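Skip to the good part if you only came for the tape thing. October 12, 2018 and I'm still finding bits of blue stuck to my socks.

So. The big brown table. Pankaj Ahuja and I have been sharing it since we moved the play kitchen stuff over from Veltelside, and until last week it was a swamp. Toy food in with the pens, bins under bins. I lost a whole evening to looking for a lid.

Plan was simple — tape lines on the table, one kind of thing per box, anything that doesn't fit in a box goes back on the shelf. Blue tape because it peels. I used 49 feet of it, which is silly, I redid two lines and then redid them again.

Pretend vegetables went first. They're yellow mostly, and they roll, so they get a pink bin with sides. Corn and ginger in there together, fine, whatever, they're both in the "lumpy" family.
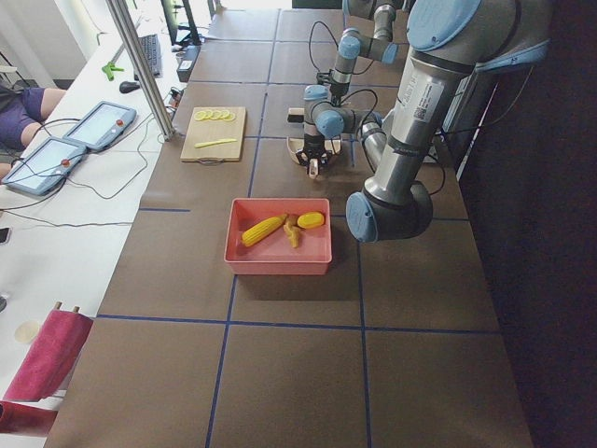

The cleaning kit

Brush and dustpan live ON the table now. I know. But if they hang on the back of the door I don't use them, I just sweep crumbs off with my sleeve. The pink dustpan matches the tray next to it, total accident, came out of the same discount crate at Fulta. Brush has black bristles and a cream handle and sheds a little. Might swap it in November.

Order I do it in, if you want to copy:

1. Everything off. Yes everything.
2. Sweep toward you, one taped box at a time. Dustpan flat, brush short strokes. Don't go over the tape edges hard or they lift.
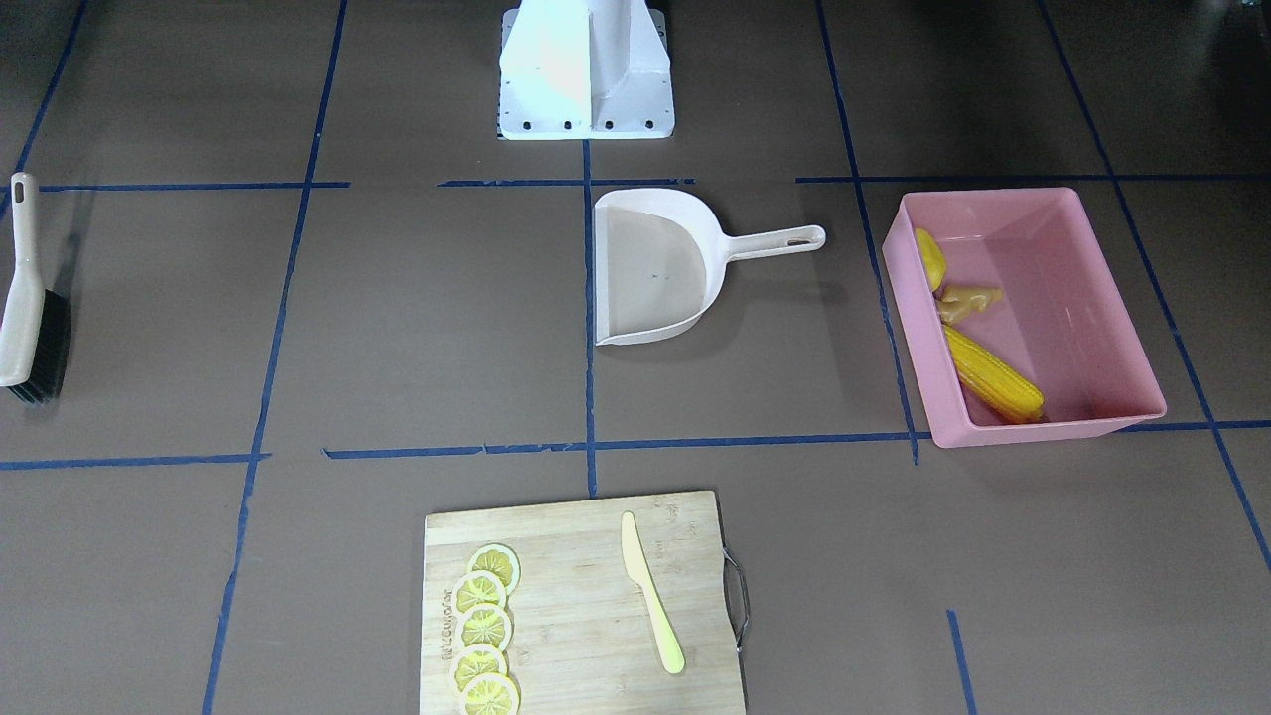 3. Wipe with a barely damp cloth. Let it dry before any new tape goes down, ask me how I know.
4. Put back only what you can name out loud. If it's "thingy" it goes in the maybe box.

My maybe box had 88 things in it. I counted becuase I was avoiding the dishes.

The empty box

Best idea of the whole job and it wasn't mine, it was Pankaj's. Leave one taped box with nothing in it. Always. That's where you put the thing in your hand when the phone rings.
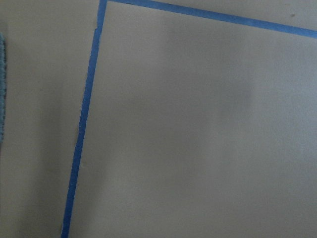
It took me a day to stop filling it. Then it clicked and now I get twitchy if a mug lands there overnight. Corners are the fiddly bit. I overlap the two strips and press with a thumbnail, and some still come out wonky, and I've stopped caring. A ruler would help. Ours is missing, probably in the maybe box.

Dishes for the toy food

Last change. The small pieces used to get served straight off the table top, so now they go in a shallow white dish with a stubby handle. You can carry the lot over to the play stove in one trip. It's plastic, wipes clean in a second. Too many pieces and it gets crowded, the corn alone takes up a fair bit of room, so I'd say keep it to a handfull and leave the rest in the bin. 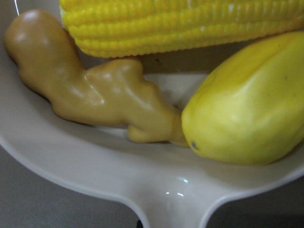

Sneha Rastogi says the tape is overkill and that trays do the same job, since a kid will respect a rim and ignore a line. She may have a point about kids. For grown-ups I'm sticking with tape, I've seen what we do to trays. Anyway — next up is the shelf, which is worse. Got to run.

Comments (3)

Malhotra: Does the tape leave gunk if you leave it down for months? Ours did on a painted desk.

Wurnesard: Stealing the empty box. We have 8 people using one counter and it's chaos.

Pankaj Ahuja: The ruler is behind the radiator.

We use cookies to remember your settings and see which posts get read. Join 2,349 readers and get new posts by email. Accept / Manage choices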